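Search this diary... Go

5th October

The trial set from Hostik is with us since Thursday, and today was the first day I could give it a full morning. I write this in the evening with a cup of tea, because Roswitha Kramer wants my opinion before we decide, and if I don't put things down the same day I mix them up.

What Hostik offers is a pair of hand-held grippers, called the Raker, and a service behind it. You do your housework with the grippers in place of your hands, the recordings go to them, and they give back what they call a cleaned set, ready to teach a robot arm. We are a small workshop and we have one arm only, so the offer is interesting for us. The other offer on the table is from Kwan. It is cheaper, but you must do all the cleaning of the data yourself, and Wolfram Görtz already said he will not do that again after what happened in February. He lost two weeks to it.

So, the morning. I decided to work with fabrics, because this is what we would need most. Cups and boxes are easy for everybody. The sales pages always show cups.

The first thing I noticed is how much the trigger matters. It is under the grip and has a long travel, and in the beginning I closed it too fast every time. A T-shirt forgives this. A cushion does not — it jumps away a little and you have to begin again from the other side. After half an hour my hand had learned to go slowly, and from then on it was almost pleasant.
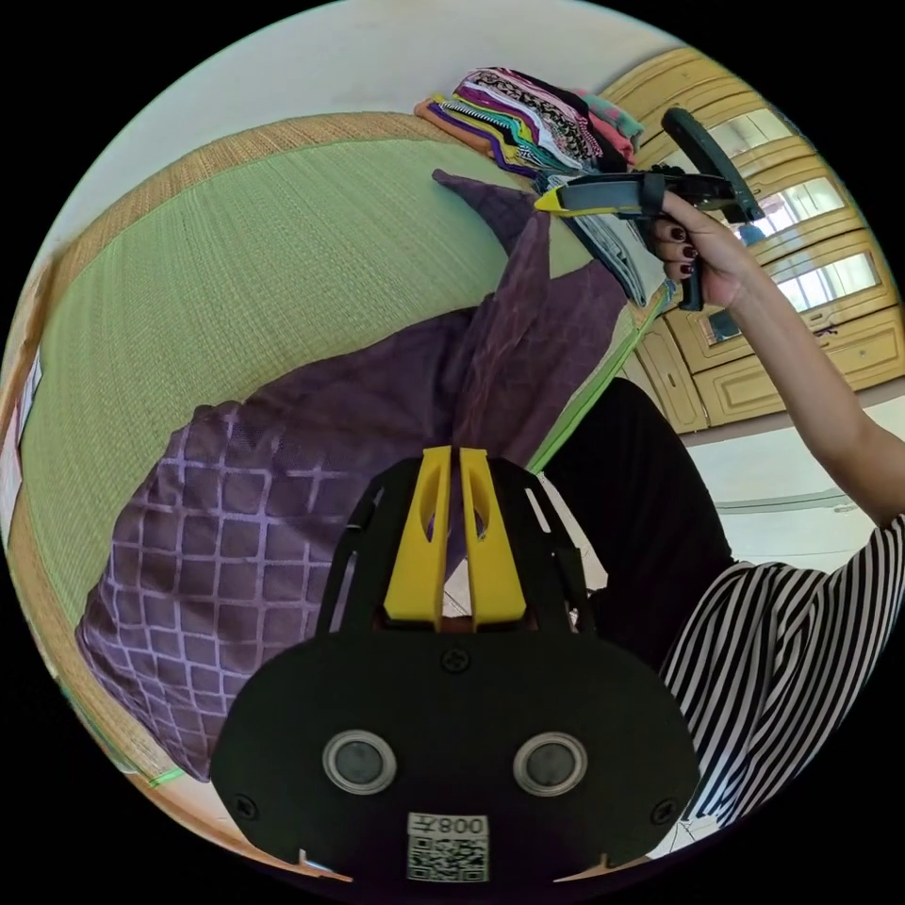
Thick things were harder than I thought. With a quilted cover you believe you have a good hold, but the fingers only have the top layer, and the filling stays behind. I found it better to push down first, wait for a moment, and then close. I wrote this as a tip for Wolfram. He will say he knew it.

Folding was a mixed experience. To put one folded piece on another works well if I come from the side and low. If I come from above, the fingers open inside the pile and pull the piece beneath with them. I tried it four times with the same shirt and ruined the pile two times. The manual has one sentence about stacking, and this sentence is "stack carefully." I would like to meet the person who wrote it.

My wrist was tired before noon. The handle is long and it wants to turn outward when I reach far. Roswitha has smaller hands than me and I am curious if it is better or worse for her. Tomorrow she will do the same tasks in the same order, and we have agreed not to talk before about what was difficult.

About the service: I sent the files after lunch. There were 127 of them, and the upload page counted them correctly, but it gave no names, only a long number for each, so I can't find back the ones I know are bad. I asked their support if I can mark a bad one already during the work. The answer came quickly and was friendly and said "this is planned." I have read this sentence many times in my life.

The price is still not clear to me. The trial is seven days, this is fine. After that we pay for the grippers once and for the cleaning by the hour, and I don't know if it means an hour of recording or an hour of their work. It makes a very big difference! I have to ask again, this time in writing.

In the afternoon I took out our old Rustier for comparison, only for a short time. It is heavier, and the fingers are so stiff that I could not lift a sock with it without thinking. I had forgotten how bad it was. On the other side, I have used it for years and it never needed an update. The Raker wanted one this morning before I was allowed to start.

For now I lean to yes for the grippers and I am not decided about the service. Wolfram comes on Wednesday and he should try the folding before I say anything to him.

Still to do: charge both handles tonight, write to Hostik about the hours, and put the laundry back in the cupboard.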